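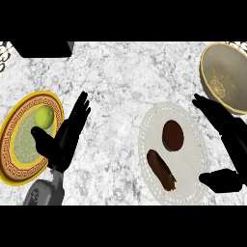 Ornament and Surface, Unit 6
Border patterns: construction and classification

These notes go with the Tuesday lecture and replace the older sheet on running ornament. Bring squared paper, a hard pencil and a pair of compasses to the practical.

6.1 Terms

A border pattern (also called a frieze or strip pattern) is a design that repeats at a fixed interval in one direction only. The smallest piece that produces the whole strip by sliding alone is the repeat unit. The length of that piece is the period. A border has an upper and a lower edge, and these need not be treated alike.

The field is the area the border encloses. Where the border is closed on itself, as on the rim of a dish or round a ceiling rose, the period has to divide the circumference exactly. If it does not, a join appears, and the join is usually the first thing the eye finds.

6.2 Symmetry of the strip

Leaving colour aside, there are seven symmetry types. All contain translation. They differ in which of the following they add:

reflection in a vertical line
reflection in the long centre line
rotation by a half turn
glide reflection (a slide along the strip combined with reflection in the centre line)

Work through the tests in that order and write down yes or no for each. The answers fix the type. Students often record a glide where there is a plain centre-line reflection. Every strip with the second has the first as well, so only a glide that stands without the reflection should be noted separately.

6.3 The meander

The meander, or Greek key, is a line that turns through right angles, winds inwards and comes out again before moving on to the next unit. In its simplest running form it has half-turn symmetry and no reflections. Mirrored pairs of keys set alternately give a vertical reflection, and the strip then belongs to a different type.

To draw a plain running key on squared paper:

Rule a strip 6 squares high.
Keep the line and the gap the same width, one square each.
Draw the outer turns of the first unit before the inner ones.
Repeat the unit along the strip and check the period at every second unit.
Ink only when the full strip has been checked.

A key with more inward turns needs a taller strip. Do not squeeze the extra turns into the same height by thinning the gap, as the line and the ground will no longer read as equal.

6.4 Bending a border round a circle

A straight strip wrapped into a ring is stretched at the outer edge and shortened at the inner edge. For a ring of outer radius R and inner radius r, the ratio of the two edge lengths is R/r. With R = 10 cm and r = 8 cm the ratio is 1.25, which is visible in a meander, as the uprights fan apart.

Draw the uprights as radii and the horizontals as arcs about the common centre. The right angles are kept at every corner. Choose the number of units first and divide 360 degrees by it. Working from a chosen unit length towards a whole number of units leads to errors at the join.

Half-turn symmetry of the straight strip is lost in the ring, since inner and outer edges are no longer equal. Vertical reflections survive as reflections in a diameter.

6.5 Practical work

Draw one straight meander and the same meander as a ring. State the symmetry of each. Hand both sheets to Uyên Lâm by the end of the session.

Reading: Kodikara, course reader, chapter 2.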